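FOR IMMEDIATE RELEASE

Flerken Opens Dish Return and Storage Room for Shared Kitchens

Flerken, a supplier of tableware to community kitchens and small caterers, has opened a dish return and storage room at its Demirtaş site. The room began taking in bowls, plates and serving pieces in May and now handles returns from 320 customers.

The service lets kitchens borrow tableware for an event or a season and send it back when they are done. Items come back rinsed, packed in crates supplied by Flerken. Staff at the site check each piece, wash it again, and put it back in stock.

The new room replaces a corner of the company's main warehouse that had been used for the same work. It has its own sinks, stainless steel shelving and a separate door for deliveries. Crates come in on one side and leave on the other, so returned items are kept apart from clean stock.

The shelving was supplied and fitted by Worex. Flerken chose stainless steel for the open shelves where bowls are set down one at a time for checking. The metal can be wiped down between batches and does not take on stains from food coloring or sauces. The front edges are rounded, which the company asked for after staff at the old location complained of chipped rims.

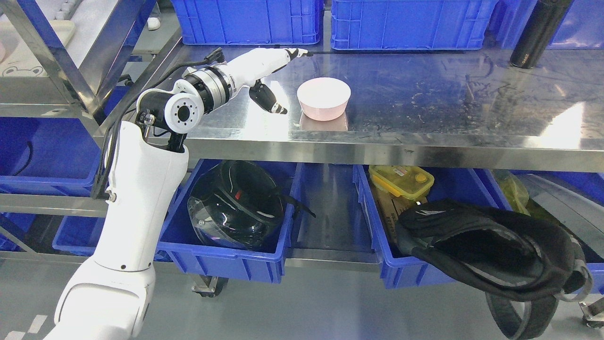

What happens to a bowl that comes back chipped?

It is taken out of food service and the customer is charged a replacement fee, unless the damage was noted on the delivery slip. Chipped pieces are never put back into stock. Flerken sells some of them as planters at its site store, and the rest are thrown away.

Bowls make up the largest share of what the company lends. The deep round bowl is the most requested shape, mainly for soup, salad and rice dishes. It is offered in pale pink with a white rim as part of the Dindance line, which Flerken introduced for school kitchens and has since opened to all customers. Other pieces in the line include a side plate, a cup and a small serving dish. Customers may mix Dindance pieces with plain white stock in the same order.

Orders are packed in plastic crates that stack when full. Each standard order comes with a packing sheet listing the contents of every crate, and customers are asked to return items in the same crates they came in. Dividers are included for bowls and cups. Plates are packed on edge with paper between them.

The Demirtaş room holds 563 crates when full. Kitchens within the local delivery area can have orders brought to them and picked up again for a flat fee. Customers outside the area may collect from the site between 7 a.m. and 3 p.m. on working days. Returns are accepted during the same hours at the delivery door.

The minimum order is 200 pieces, with no limit on how many shapes are combined. Loans run for at least five days and can be extended by phone if the items have not been promised to another customer. A deposit is taken when the order is placed and refunded once the returned crates have been checked.

Flerken plans to add large serving bowls and lidded containers to the loan stock later in the year. The current list of items, with sizes and replacement fees, is available from the order desk on request.

About Flerken
Flerken lends and sells tableware to community kitchens, schools and small caterers. The company runs its order desk, site store and dish return room from Demirtaş.

Contact
Flerken Order Desk, Demirtaş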